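Petel community evening – speaker notes
Talk: What a test server is for, and how to be good at it
Speaker: Bouchra Ait Ali
Slot: 7.30 pm, main room, then questions

Start without the slides. Ask for hands up: who has played on a test server? Keep your hand up if you sent in a report. Keep it up if you sent in more than one. (Wait for the laugh, then say thank you to whoever is left, and mean it!)

Who I am. I play Hamdy, I've played it since the first open weekend, and I look after the test realm channel for our guild. I don't work for the studio. I just love the bit before a patch goes live, when everything is half built and you can still change somebody's mind.

The autumn test. We had 94 people from the guild on it, and between us we sent 464 reports. I read every one. It took me most of December and I'd do it again tomorrow.

Slide: the two kinds of report.
Kind one is a bug. The door doesn't open, the quest won't hand in, your horse is under the bridge.
Kind two is a feeling. The new dungeon drags, the healer is bored, the boss is great but the walk back is awful.
Both are useful. Please don't mix them in one message, as they go to different people.

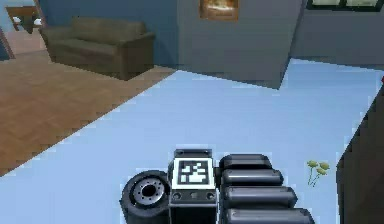
The feeling reports are the ones people are shy about, and they're the ones I want more of. Rania Saber wrote one about the harbour fight that was four sentences long. She said what she was playing, what she expected, what she got and where she gave up. That was all. The fight was changed two builds later. I can't prove it was down to her, but I know which report I'd have wanted to read if I'd made that fight.

Read Rania's report out loud here. Slowly. Don't do a voice.

Slide: what goes in a bug report.
Build number, from the bottom corner of the login screen.
Character class and level.
Where you were. The zone name will do, map coordinates are lovely.
What you did, in order.
What happened.
Can you make it happen again?

Story about the vanishing bank. 172 of our reports were about the bank, and nearly all of them said "bank broken". The useful one said the bank emptied itself on screen if you opened it while mounted, and filled up again if you got off and reopened it. Lost items and a drawing fault are very different problems! Somebody's whole evening hangs on which it is.

(If the room is flagging, skip the next bit and go to copied characters.)

Woltix. This is the overlay some of us use for recording clips. Turn it off first and try again before you report a crash. Then turn it back on and try a third time. If the crash only comes with it on, still report it, just say so at the top.

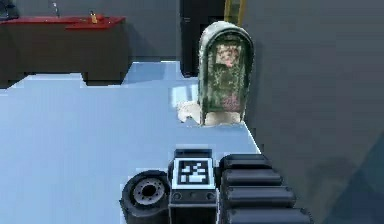
Page last changed: December, 4.15 pm (slot time corrected, bank story shortened)

Copied characters. People get upset about this every time, so take it gently. Your character on the test realm is a copy. Nothing you do there comes home with you. That means you can spend all your gold, pick the daft talents, jump off the lighthouse with full gear on. Please do! The strangest faults come from people messing about, and I would much prefer ten odd evenings to ten careful ones.

Wipes. The realm will be wiped at least once and there won't always be a warning. Take screenshots of anything you're proud of.

Slide: looking at scenery.
This is my favourite part of the talk so keep an eye on the clock. 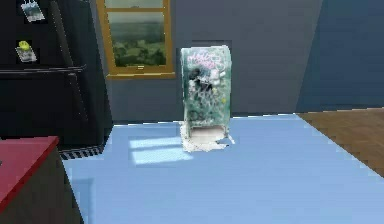
Scenery reports get left out because people think they don't count. They do. Walk up to things. Turn the camera. Look at the side as well as the front, and check from close up and from far away. Take the box on the slide, standing upright on the pale blue floor: the green surface is all mottled and the pink lettering near the top can't be read clearly. If you met something like that in a shop in Hamdy, I'd want you to say which object it was and what graphics setting you were on. Try it again on a higher setting before you send it, and add both screenshots.

Omgate. Say how it's spelt, people always ask. It's the shared board where we collect reports before they go in. Search it first. If your bug is already there, add your build number underneath instead of starting a new one. Old entries with fresh build numbers are gold, they show a fault has lived through a patch.

Things I got wrong last time, quickly:
I told everyone to report in the evening, when the queue was at its worst.
I didn't say thank you often enough in the channel.
I let 2 threads turn into rows about class balance and should have split them on the first page.

Close. Next test sign-up is on the sheet by the door, and you don't need to be high level. New players spot things the rest of us stopped seeing ages ago. If you have never sent a report, come and find me at the break and we'll write your first one together.

Questions. Likely ones: will there be boosts to max level (don't know), can I stream it (check the notice at login, it changes), do we get a reward (there was a hat once, it was a good hat).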